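Home > Hand Tools and Small Machines > Gearboxes and Hoists
Topic: Planet gears back on the carrier plate, does the order matter?

Started by pearlstreet_annie
2026-03-31

Hello everybody, and thank you in advance for your patience, because I am going to ramble. I finally took apart the little Ocampo hand hoist that came home with me from the Sternstead swap meet last fall. It had been sitting under the stairs all winter making me feel guilty every time I went for the vacuum. The handle turned but it had a hitch in it, a sort of catch once per turn, and my brother kept telling me to leave well enough alone. So of course I didn't!

The housing came open with much less fuss than I expected. The gears I was worried about came off their pins with a bit of wiggling, and I spent a very happy evening with an old toothbrush and a pan of degreaser, getting what looked like thirty years of black gunk out from between the teeth. The plate cleaned up beautifully too, apart from the scuffs, which I think are there for good and which I'm not going to chase.

My trouble is that I did not mark anything. Three gears, three places for them to go, and as far as I can tell by eye they are the same gear. I set them out around the big hole in the plate and just looked at them for a while, hoping something would come to me.
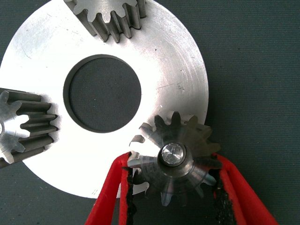
gristmill_tom replied:
Welcome to the club, Annie, and don't lose any sleep over it. If the three of them are the same part then they'll go on any pin you like and the hoist will never know the difference. I've had more of these apart than I care to admit and never marked a single one. What you do want to do is run a fingernail across every tooth on all of them before they go back. A hitch once per turn of the handle sounds to me like one chipped tooth or a bit of swarf stuck down in a root. Clean is half the battle and you've done that part.

Said Nasr replied:
I'm going to disagree with Tom, with affection as always. New gears, sure, put them anywhere. Used gears have worn in together with their pins, and each one has had a lifetime of rubbing on that particular pin and no other. Swap them around and you have three pairs of surfaces that have never met. It will run, yes. Will it run as sweetly as it did? I don't think so, and I'd at least try to work out who belongs to whom. Slide each gear on each pin and feel for the one that has the least shake. It takes a few minutes and a cup of coffee.

gristmill_tom replied:
Said, it's a hand hoist! It lifts an engine block twice a year, slowly. If we were talking about a lathe gearbox I'd be right there with you.

Said Nasr replied:
And if she wants it to feel nice when she turns the handle? Some of us turn the handle just for the pleasure of it.

pearlstreet_annie replied:
Oh, I am absolutely a person who turns the handle for the pleasure of it, so Said has my number there. I did the shake test last night after supper. One gear was plainly happier on one pin than on the other two, and I was so pleased with myself. The remaining pair I couldn't tell apart at all, no matter how many times I traded them over. I'd put them on, take one off, wander away to let the dog out, come back and forget which I had just done. By the end I had a couple of gears on the plate, a pin standing there with nothing on it, and one more gear lying off to the side on the cloth, and I had to start all over again.

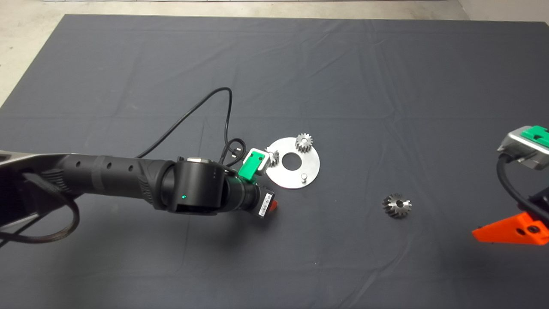
I went to bed after that. This morning I did the sensible thing and put a dab of nail polish on the hub of the one I was sure about, and a matching dab next to its pin, underneath where it won't show. My grandmother did that with her house keys and I still have the bottle she used, though the color has gone very strange. Tom, I also did the fingernail business. No chips that I could find, but there was one tooth with a tiny burr on the corner, and I wonder if that could be the whole story of my hitch. Can I stone that off or will I ruin it?

marlene_in_the_shed replied:
You can stone it, you just can't get carried away. A fine slip stone, a drop of oil, and stop the moment you can't feel it any more. Don't touch the face of the tooth where it meets its neighbor, only the corner where the burr is standing up.

Can I put in a word about working on cloth, too? I see people do this all the time and I worry about lint. I switched to a baking sheet years ago. A gear can't roll off it, nothing sheds into the teeth, and it goes straight in the sink afterward.

gristmill_tom replied:
I'll stick up for cloth. Drop a hardened gear on a steel tray from even a small height and you'll hear it, and sometimes you'll be stoning burrs the rest of the afternoon. A thick dark cloth that doesn't shed is hard to beat. I use the heavy kind they sell for upholstery, and I can spot a lost circlip on it from across the shop. Terry towels, no. There I agree with Marlene completely.

marlene_in_the_shed replied:
My baking sheet has a cork liner in it, Thomas.

gristmill_tom replied:
Well now you tell me.

pearlstreet_annie replied:
You two! Mine is a piece of dark gray stuff left over from another project, and it doesn't seem to shed, but I'll brush everything down before it goes together. I do like being able to see the bright metal against it. My eyes are not what they were and I lost a washer in the grass-green rug for an entire week once, so dark and plain is how I like it.

The burr is gone, by the way. It took longer to find the stone than to use it. I've been picking the gears up one at a time and turning them under the lamp for any others. I found a nick on the plate rim but nothing more on the teeth, and then I got distracted admiring how deep they are. You forget how wide across the face these gears are until you tip one over on its side. 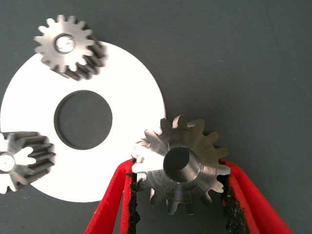 I also went looking for the manual, and a kind soul at the library found me a scan of the old Ocampo service book. It runs to 93 pages, of which exactly one paragraph deals with my problem, and all that paragraph says is to "replace planet gears in accordance with good practice." Thank you very much, Ocampo! It does say which grease, though, and it's the Wulcombe No. 2, which I have half a tub of from the garage door. So I'm hoping to have it back together by the weekend if the weather holds, and I'd love it if someone would give me a plain order of doing things that I can print out and prop up against the lamp.

Said Nasr replied:
The Wulcombe is fine, but please be stingy with it. I opened one of these that had been packed solid and the handle felt like stirring cold porridge.

nickelplated replied:
I'd skip that grease altogether and use a light oil. It's a dry garage, it gets turned by hand, and grease only holds grit. I know that's not what the book says.

Said Nasr replied:
Oil will run down and be on the floor by April's end. Then you have neither.

nickelplated replied:
Mine has been hanging on oil for years. I top it up when I think of it. Maybe that's the secret, I think of it often.

gristmill_tom replied:
Annie, I'll take a crack at your list. I'm writing it the way I do it, with one concession to Said so he doesn't write me a letter.

1. Wipe down the cloth, or the famous baking sheet, and wash your hands. Take your watch off.

2. Lay the carrier plate flat with the pins up and wipe each pin with a clean rag. Look at it from the side for any ridge you can catch a nail on.

3. Bring over one gear at a time and set it down by itself, face up, well in from the edges, before you do anything else with it. Look through the bore, check the teeth all the way around, and only then pick it up again. Leave the others where they are until this one is done.
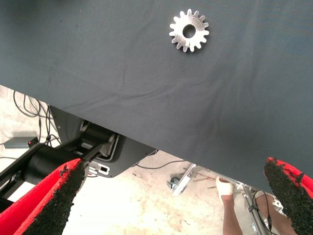 4. Put a thin smear of grease on the pin and a thin smear in the bore. You should be able to see metal through it.

5. Start with your nail polish gear on its nail polish pin. There, Said.

6. Add the other two in whichever order you please, and spin each one with a fingertip after it goes on. If one drags, lift it off and look again before you try pushing it down.

7. Lower the whole business into the housing a little at a time, turning the handle shaft back and forth until the teeth find each other. It will feel as if it isn't going to go, and then it drops in. Never tap it.

8. Turn the handle thirteen full turns with the cover off, listening. My old boss at Nandavon insisted on 13 and I never found out why, but I still do it.

9. Cover on, screws snugged a bit at a time across from each other.

Said Nasr replied:
A fair list. I'd only add that after the first few lifts she should open it up again and see where the grease has gone.

marlene_in_the_shed replied:
And number ten, have a sandwich. Annie, would you let us know about the hitch either way? I have a hoist with the same complaint and I've been blaming the chain.

pearlstreet_annie replied:
Printed, and propped up against the lamp! Tom, thank you, and thank you for putting in the part about not tapping, since I already had the little mallet out. Marlene, I will report back. I'd look at the gear teeth before you spend money on chain, though, if only for the corners. Mine was so small I went over it twice before my nail caught.

My brother has asked whether I'd consider doing his next. His is in a bucket. I've told him I'd need to see the bucket first.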